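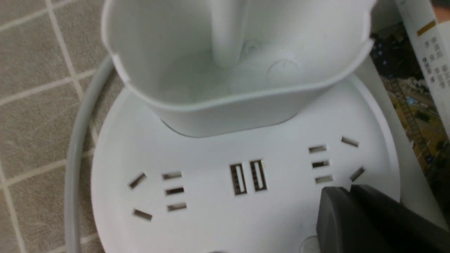

My first online qualifier, and what I'd do differently

Search this site
Type and press enter

I played in my first online fighting game qualifier last weekend. It was the Rarnden Open, 1v1, double elimination, with 700 entrants across two regions. I went 2-2 and was out before dinner. A few people asked how it went, so I'm writing it down while I still remember it.

Some background. I've been playing ranked since October and had climbed to 2,380 points when sign-ups closed. That puts me above the middle of the ladder and well below anyone you would see on a stream. Most of my practice has been ranked matches at night after work, plus a weekly session with the Ilside group, who are mostly better than me.

Check-in opened an hour before the first round. I nearly missed it. The bracket site wanted me to confirm in two places, once on the bracket page and once in the chat server, and I had only done the first. A moderator pinged me with 7 minutes left. If you enter one of these, read the rules page the night before.

Round one was a player who didn't seem to know my character at all. I won 2-0 and don't think I learned anything from it.

Round two was Darcy Harawira, who plays a patient, defensive style and has been entering these for years. I lost 2-0. The first game was close. In the second I kept jumping in from the same distance and got hit out of the air every time. I watched the replay and counted nine jumps, and seven of them got punished. I knew it was happening and kept doing it anyway. In ranked people often let me get away with it, so it has turned into a habit.

Darcy sent me a message afterward with two suggestions: walk forward and block more, and stop using my meter the moment I have it. I've been working on the first one. The second is harder for me.

In the losers bracket I won my next set 2-1. It was the best set I played all day. I was down a game and switched to my second character, which I hadn't planned to do, and the other player had no answer for her low attacks. Then I had a wait of an hour and a half, because two matches above mine were being disputed over connection problems.

That wait was the part I handled worst. I played ranked to stay warm, lost four in a row, and dropped a chunk of points. By the time my opponent was ready I was tired and annoyed. I lost 2-0 to someone I think I could have taken to a third game — I wasn't blocking, and I was pressing buttons on every gap.

Things I'm changing before the next one:

Eat before check-in. I had coffee and half a bagel.

Use training mode between sets and leave ranked alone.

Practice the second character properly. She was an emergency pick and she won me a set.

Write down one thing after each game, even if it's only a few words.

The top eight was streamed later that night and I stayed up for it. Taheri won from the losers side, with a reset in grand finals. The last game came down to a throw. The stream peaked at a little over 3,000 viewers, which is good for a regional.

The next event I can make is the Prikent monthly. It's smaller and the sets are best of five from the start, so I should at least get more games in. Sign-ups are open now and I've put my name down.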